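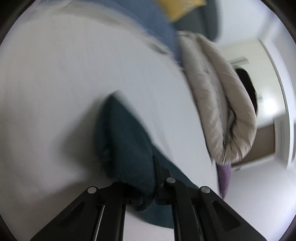
Why does the washing machine skip the last spin on the wool programme, when all other programmes finish as they should?

In most cases the water did not leave the drum fast enough. The wool programme allows a shorter time for pumping out than cotton, and when this time is over the machine goes to the end and leaves out the spin.

Ticket log, washing machine Farkon, front loader
Opened: April 12, 2026
Status: solved, kept open for the hose question
Bought from: Georgiou
Location: kitchen, ground floor, our flat in the Wikbridge building

First message

Good morning. I write about a Farkon front loader which we have from your shop. The wool programme at 20 degrees runs, washes, rinses, and then the display says End. The door opens normally. The laundry inside is very heavy with water and I must let it drip over the bath before I can lay it flat. There is no error code and no unusual sound. On the cotton programme the same machine spins strongly and the clothes come out as I would expect.

I have read the manual, pages about spin and pages about drain. The manual says to check that the spin is not set to zero. It is not set to zero. It also says that a small load can be difficult to balance, so I tried with one jumper, with several jumpers, and with one jumper plus a bath towel. The result is the same each time.

I would like to know if this is a fault or if it is how the wool programme is made. I apologise if this is a known question, I did not find it in your list.

What I checked before writing

Filter at the front, lower right. I opened it, a cup of water came out and one hair grip. I cleaned it and put it back. No change.

Water tap fully open. No change, and I understand now that this has more to do with filling.

Machine is level. I put a spirit level on top, front to back and side to side. One foot was a little loose and I tightened the nut. The noise in cotton spin became less, so this was useful, but the wool programme did not change.

Detergent. I used Flendau liquid for wool, the quantity for soft water as written on the cap. Our water is soft. Through the door glass I saw not much foam.

Reset. Plug out of the wall for the length of a lunch, plug in again. No change.

Reply from the shop

The shop answered in the same afternoon and was friendly. They asked me to run the programme called Drain and Spin with an empty drum and to tell them how it went. They also asked for the length of the drain hose and at which height it ends. I had not thought of the hose at all, so I will describe this part with more detail.

Measurements

The drain hose which came with the machine was too short for our kitchen. The plumber who connected it added an extension. I pulled the machine forward and measured everything with a tape: from the machine to the end the hose is 3000 mm. It goes along the floor behind the cupboard, then up to the pipe in the wall next to the sink.

Behind the cupboard it is pressed flat in one place between the cupboard leg and the wall. It is not fully closed. I could push a finger against it and feel that it had kept this shape, so it was probably like this from the first day.

Then I did the Drain and Spin with the empty drum. It worked. I wrote this to the shop and added that I was a little disappointed, as I had hoped to see the fault. They said that an empty drum has almost no water to pump, so the test only shows that the pump and the motor are alive. I should stop a wool programme in the middle of a rinse, with water inside, and then start Drain and Spin.

I did so and took the time with the kitchen clock. It needed more than 2 minutes until the pump changed its sound and took air. The water came out into the pipe in a thin and slow stream. I could see it well when I lifted the hose end a little.

Why cotton is not affected

This was my main doubt, so I asked it twice in different words. If the hose is half blocked, why does cotton spin? The explanation was that cotton waits longer for the drum to be empty, and that it also makes short spins between the rinses, during which the pump continues. Wool goes gently, does not spin between the rinses, and arrives at the end with everything still in the fabric and a lot in the drum. I find this logical. It would be kind if the display said something about it instead of only End.
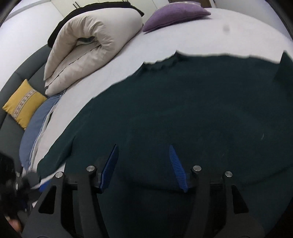 Georgiou replied that they see this with long hoses quite often and that the machine should not be opened for it. They proposed to remove the flat part first, to keep the extension for the moment, and to test again before anybody orders a new pump. A visit of the technician would be free only if the fault is in the machine, and a hose behind a cupboard does not count as the machine. I thought this was fair of them to say it in advance.

What I changed

I moved the cupboard forward by the width of my hand. The leg does not touch the hose any more.

The flat part did not become round again by itself. I cut it out and joined the two ends with a plastic connector and two clips. Please put a tray under before cutting. I put a towel and it was not enough.

The end of the hose was pushed very deep into the wall pipe. I pulled it back and fixed it with the plastic hook which I found still in the bag with the manual.

I tightened the clips again after the first full wash. One of them had a drop of water under it.

Results after the change

Stopped in the rinse, Drain and Spin started: the pump took air after 37 seconds.

Wool programme with one jumper: final spin happened, short and slow, as the manual describes for wool.

Wool programme with several jumpers: final spin happened. The machine tried first to arrange the load, turned left and right for some time, and then it went.

Cotton: as before.

The wool still needs a whole night lying flat, and thick ribbing needs longer. I understand this is normal and not a matter for the ticket. What helped is to roll the jumper in a dry towel, press with the knees, unroll it, pull the sleeves to their right length and change the towel under it before going to bed. In winter I would do it in a room with the door open.

Open points

The manual gives a maximum length for the drain hose, but in my copy the drawing is printed so small that I cannot read if the number includes the part going up the wall. I have asked the shop. They have asked Farkon and will write to me when there is an answer.

I also asked if there is a hose with thicker walls which does not go flat so easily. They have one in the catalogue but it is grey and stiff, and it may not make the corner behind our sink. I will measure the corner before I decide.

The management of the Wikbridge building told me that several kitchens on the ground floor have the same position of the wall pipe. If your ticket comes from our building, please look behind the low cupboard next to the sink before you remove the pump filter. You will need to take off the plinth, it is held by clips and comes forward when you pull at the left end.

Last entry: the clip connection is dry after several washes. Ticket stays open until the answer about the hose length arrives.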